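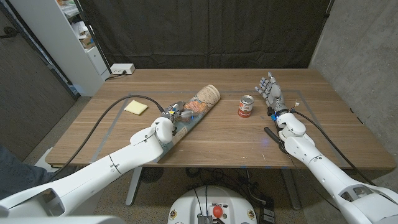 **Re: Memorial wall in Clenville — names coming off??**

**hegyi_road_gal** wrote:

Ok so has anybody else walked by the war memorial lately. The whole left side is so worn you can't read it. My great uncle is on there and I had to find him with my finger. The town says a new stone is "under review" and has been since October. Meanwhile they found money for the splash pad. I'm so mad I could spit.

**dornar72** wrote:

Splash pad was a state grant, different pot of money. Not saying it's right. Just saying.

**hegyi_road_gal** wrote:

Different pot, same people who had time to fill out the form for it.

**porchlight** wrote:

She's got a point there. My dad used to take us every year, we'd stand in the heat in our good shoes and they'd read every single name. All 394. Took forever. I hated it as a kid and now I'd give anything to hear it again. They quit reading them and went to a moment of silence. When was that? Ten years ago? Feels like once they stopped reading them out loud people stopped looking at the stone too.

**oldmill_ret** wrote:

Served 2 tours. I don't need a stone. Spend it on the van that takes guys to the VA clinic in Urnonau, that thing is on its last legs and half the time it doesnt run. Dead are dead. The living ones can't get to their appointments.

**hegyi_road_gal** wrote:

With respect and thank you for your service, why is it always one or the other. We can't have a van AND a stone?

**oldmill_ret** wrote:

Because there's one budget and I've sat through the meetings. Have you?

**hegyi_road_gal** wrote:

I work nights. So no.

**porchlight** wrote:

Guys. Same side here.

**tk_clenville** wrote:

Called the town office this morning. Lady was nice. She says the quote for recutting the letters, not a new stone, just recutting, is $3,873. That's it. I thought it was going to be like fifty grand the way they talk about it. She said they want to do the whole thing over in granite and that's why it's stuck, they can't agree on the granite.

**dornar72** wrote:

Wait, seriously? That's a bake sale and a half.

**hegyi_road_gal** wrote:

I'm shaking. They let it go all winter over THAT??

**oldmill_ret** wrote:

Recutting won't last. It's soft stone. They did the one over in Dornar the same way and it was mush again before you knew it. If you're going to do it do it right or leave it alone.

**tk_clenville** wrote:

Dornar's sits right under the maples tho, drips on it all year. Ours is in the open. Not a stone guy, but I don't think it's the same.

**oldmill_ret** wrote:

Open is worse. Freeze and thaw.

**quietbird** wrote:

Don't post much. My brother's name is one of the new ones, on the small plaque by the flagpole, so his is still fine to read. But I go there a lot and I see people walk their dogs right up on the base and sit on it eating lunch. Most of them aren't being mean about it, they just don't know what it is any more. I'd take readable letters now over perfect granite when I'm seventy. And I'd take the van too. I'll chip in on either.

**porchlight** wrote:

Hugs quietbird. I remember him from the bus.

**dornar72** wrote:

Ok so do we start a jar or what. I can put one at the feed store, they owe me a favor.

**hegyi_road_gal** wrote:

YES. And I'll switch a shift and go to the next meeting, since apparently that's what it takes. Does anyone know if you have to sign up ahead to talk?

**tk_clenville** wrote:

You sign the sheet by the door. Get there early, it fills up when theres anything about parking on the agenda — and there's always something about parking.

**oldmill_ret** wrote:

I'll be there. Still think it's the van first and I'm going to say so. But I've got a copy of the full list of names at home, typed, from when we used to read them. If someone wants to read it out loud I'll bring it.

**porchlight** wrote:

I'll read it. Might need somebody to take the second half, my voice goes.

**quietbird** wrote:

I can do the second half.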